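3.2 Equipment planning and budget

The second site was planned as a copy of the first, but the money available was smaller. At Galtham the arm had been bought together with a welded steel bench, a light tent and a set of standard test objects. For the Gavik site we had to decide which of these items the work depended on and which had come along because they were in the supplier's package.

We sorted the costs into four groups: the arm and its controller, the gripper and its spare parts, the furniture and lighting, and the objects to be handled. The arm left little room for choice. The software written at Galtham runs only on that controller, and moving it to another make would have used up more staff time than the price difference was worth. The gripper was quoted by two suppliers, Oravec and Bodden. Bodden was cheaper at purchase, but its finger pads are sold only as part of a full finger set. Oravec sells the pads alone. Over a planned service life of 4 years the Oravec quote came out lower, and the order was placed on that basis.

Furniture was the group where we cut the most. The project plan calls for household handling tasks, and a steel bench adds nothing to those. We therefore removed the bench and the light tent from the list and set up the work in a furnished room with daylight from a window. Figure 4 shows a bowl task in this kind of setting.

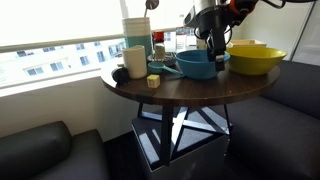 Figure 4. Handling task on a round wooden table by the window. The black gripper is at the teal bowl, with the larger yellow-green bowl to its right.

The saving on furniture has to be set against two costs that did not appear in the first plan. One is lighting. Daylight changes during a session, and glare on shiny surfaces such as the inside of a bowl has to be allowed for when runs are scheduled. We budgeted for window blinds and for extra operator hours, and left fixed lamps as a later purchase if the hours ran over. The other is reach. A domestic table is not made to fit the working area of an arm, so the position of the mount must be settled before the arm is ordered. Changing it afterward means a new bracket and a second visit from the installer.

The objects were the cheapest group and the one we had planned least well. Galtham bought a boxed set, and when a piece was damaged the entire set had to be ordered again. For Gavik we set aside 200 euros for bowls, cups, measuring cups and containers from ordinary shops, to be replaced one at a time. Objects bought this way go out of production without notice. We advise buying two of any item that will be used to compare results between sites, and storing the second one unused.

Spare parts were budgeted separately from the purchase price. Vilgot Forsberg, who kept the maintenance log at Galtham, supplied the list of parts replaced there, and we used it in place of the supplier's recommended kit. Pads and cables made up most of the entries. The recommended kit also included a spare control panel, which we left out.

The final equipment list was approved in November 2018, and the orders went out in December. Delivery times for the arm and gripper were quoted separately, and the installer was booked against the later of the two. Service contracts are treated in Section 3.3.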